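**Spouse open work permit - employer changed name halfway thru, do I have to redo everything??**

posted by codi_baek

Hi all. Trying to keep this short, on my lunch break.

My husband is on a closed work permit, employer was Codisora when he was hired. I applied for a spouse open work permit in September from inside Canada, while I'm here as a visitor. Used his job letter, three pay stubs, marriage certificate, the usual pile.

Now Codisora got bought and everything says Ciltitero. Same building, same boss, same job, same pay. But new pay stubs have the new name, and HR says they "are looking into" whether his permit needs anything. That was 8 weeks ago. No answer.

So what I need to know:

- does he need a new work permit becuase the name on his is the old company
- does that kill my application or just slow it down
- do I send the new pay stubs now, or wait till someone asks
- my visitor status runs out before any of this gets decided, most likely. Am I ok to stay?

I called the help line twice. First time got cut off at 74 minutes on hold, second time the person read me the web page I already had open. We have savings of 4000 and I can't work, so paying a lawyer for the whole thing is not really happening. One visit maybe.

Also we moved apartments in between. Updated the address on my file but not on his. Does that matter?

Thanks, sorry for the mess of a post.

---

**rollau_north**

Went through close to the same thing, different company. Not a lawyer, so check all this.

Big thing first - find out what KIND of change it was. If the company only changed its name, or the new owner took over all the obligations of the old one (the phrase to ask HR about is "successor in interest"), he may be fine to keep working on the permit he has. If it was a purchase of some assets and he got a fresh contract with a different legal employer, that can mean a new permit, and he should not let that one slide. HR has to answer this. Have him email, not call. Ask for:

- legal name of the employer before and after
- date of the change
- a letter saying his job, duties, wage and location are the same
- whether they took over the LMIA, if there was one, or the offer of employment if it was LMIA exempt

Your application depends on his status and his job, so his side gets sorted first. Once you have the letter, send it in thru the web form with your application number in the first line. New pay stubs attached, old ones too, so the officer sees the pay run straight across with no gap. I'd put it all in one PDF. Add half a page on top saying what changed and when. Plain words.

Don't withdraw and reapply. I nearly did, would have lost my place and paid the fee over.

On staying - if you applied to change your conditions before your visitor status ends, you can normally stay while they decide (maintained status). Stay put though. Leaving the country in the middle makes it complicated. And you can't work until the permit is approved, even if you're allowed to stay, those are two seperate things. 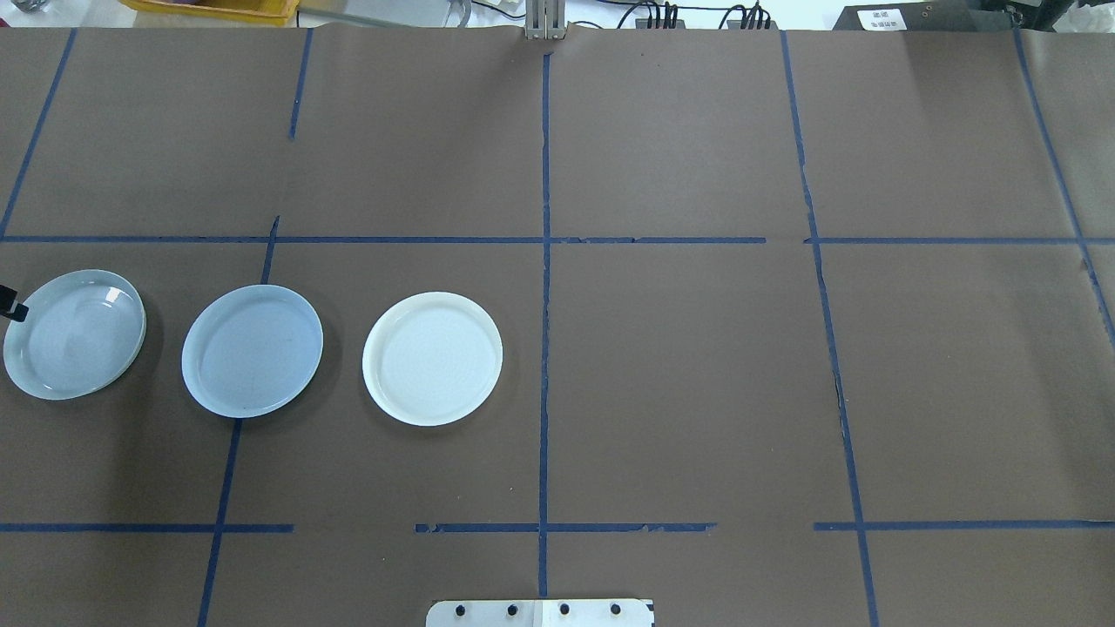 Address, yes, update his as well. Takes a few minutes in his account. Mail going to an old apartment is how people miss a biometrics letter and then get refused for not replying. Check that both of you have the same address written the same way, unit number in the same spot.

Last thing, save the confirmation page every time you send a web form. You get an automatic email but mine went to spam and I only found it months after.

---

**permit_pile**

just reapply with the new company name, thats what my cousin did and she got it fast. cost her a bit over 200 i think. dont overthink it

---

**snowboots_and_forms**

Please don't do what the post above says until you know if his employer legally changed. If it did and he needs a new permit, a second application from you built on the old one won't help anybody.

Agree with most of rollau_north. Two adds:

1. Look for a settlement agency in your city. Ours had a free immigration clinic, evenings, first come. They can't always take your file but they'll look at the HR letter and tell you if it says what it needs to. Good use of an hour before you spend on a lawyer.

2. If HR keeps stalling, ask who did the original work permit paperwork. Usually it's an outside firm, and they'll know about the purchase already. He can ask HR to cc them.

And check the exact date on your visitor record or passport stamp against the date you submitted. Dont go by memory. If the submit date is first, print that confirmation and keep it with your passport.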